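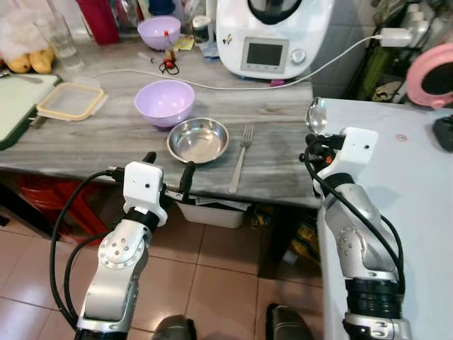
I've been drinking tea at work for most of my adult life and I have come to believe that the office tea round should be scrapped. I don't say this lightly, as I was brought up to think that making a drink only for yourself was one step short of theft. But think about what the round asks of you. You get up for one cup and come back with seven orders in your head, two of them involving oat milk and one of them involving a bag left in for "a bit". Everybody has a different idea of a bit. All I wanted was hot water, a bag and a shiny metal spoon like the one held up at the top of the page, and there I am at the sink for 10 minutes while my own tea goes cold.

Home Opinion Food & Drink Archive Contact
Filed under: Grumbles & Gripes
By Joscha Pfeiffer, August

When I worked at Hedegaard there was a chart on the kitchen wall with everyone's preferences on it, colour coded by strength. I thought it was sweet for the first week. By the end of the month I'd worked out that the same three people made every single round, and that a man in accounts had his tea described in loving detail (builder's, splash of milk, sugar and a half) without ever having boiled a kettle in that building. Sugar and a half! And he sent one back once.
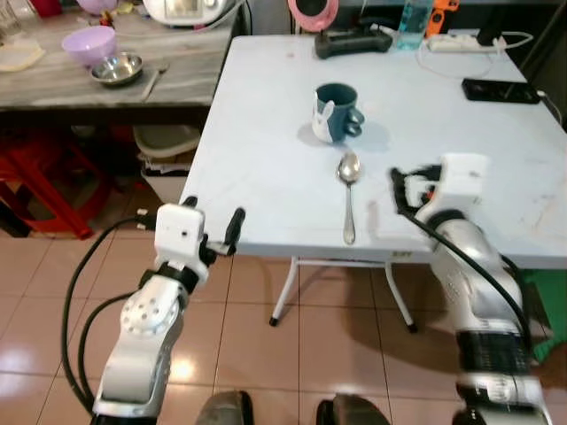

My sister says I'm being mean and that the round is about looking after each other. She works at Nokus, where there are four of them in a room, and I can see how it would be nice there. Four is a family. We were up to 30 on our floor, and you can't look after 30 people with one tray and a kettle that does five cups if you tip it right forward. 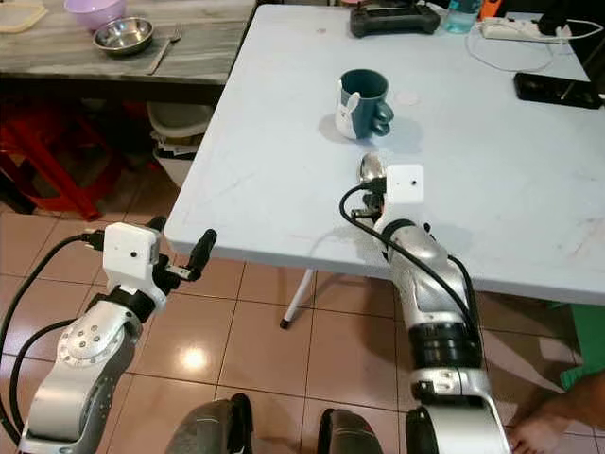 What I'd do instead

Everyone makes their own. That's the whole policy. You get up when you're thirsty, you have a little stretch, you stare out of the window while the kettle goes, and you come back with a drink made exactly how you like it. If a friend is nearby and looks tired then of course you offer - I'm not a monster - but it's an offer to one person and it doesn't get shouted across the desks.

I know the usual answer is to buy a machine. Lorar did that while I was there, a great humming thing that did 2 kinds of tea, both of them tasting of soup. People queued for it anyway. I'd sooner have a cheap kettle and a drawer with enough teaspoons in it.

So if you sit near me and I get up without asking, please don't take it badly. The kettle's still warm, the bags are in the left-hand cupboard and the milk is mine but you can have some.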